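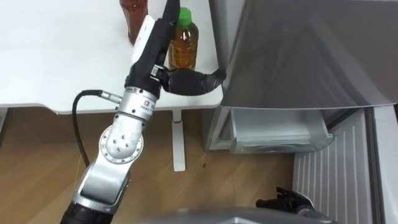
Fridge Bot Build FAQ
Plevport shared workshop, last edit April 27, 2026

What is this thing?
Two arms, two hands, one body. Goal is to get drinks in and out of the fridge and shut the drawer after. Project name is Uvesum. Not for sale, pls stop asking.

Can I build one at home?
Yes if you have the floor space and patient housemates. Start with one arm. Really.

What did it cost?
2,693 dollars in parts so far, not counting the arms. Those came secondhand, long story. Wiring ate more than expected.

What software?
Akolgo for planning, our own scripts for the hands. Config is in the shared folder, read the notes first.

How fast does it move?
Capped at 15 percent while anyone is in the room. Dont raise the cap. If you need it faster, ask on the list.

Why practice with plastic bottles?
Cheap, and they survive a drop. Green cap on the tea is easy for the vision code to pick out against a white tabletop. Darker bottle goes behind it so the hand has something to avoid.

Where do the bottles go?
Right end of the table, by the fridge. Tea nearest the corner, dark one farther back. Drawer pulled out before you start a run.

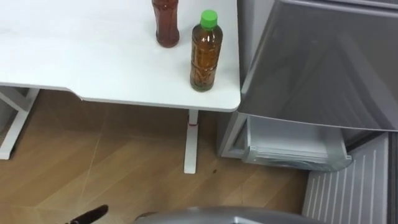

It missed the bottle. Now what?
Hit stop, home both arms, run the camera check again. Still off? Redo the table height, 800 mm to the top. Somebody always bumps teh legs.

Can I book time on it?
Sign-up sheet is by the door. Slot 23 is the last one open before September.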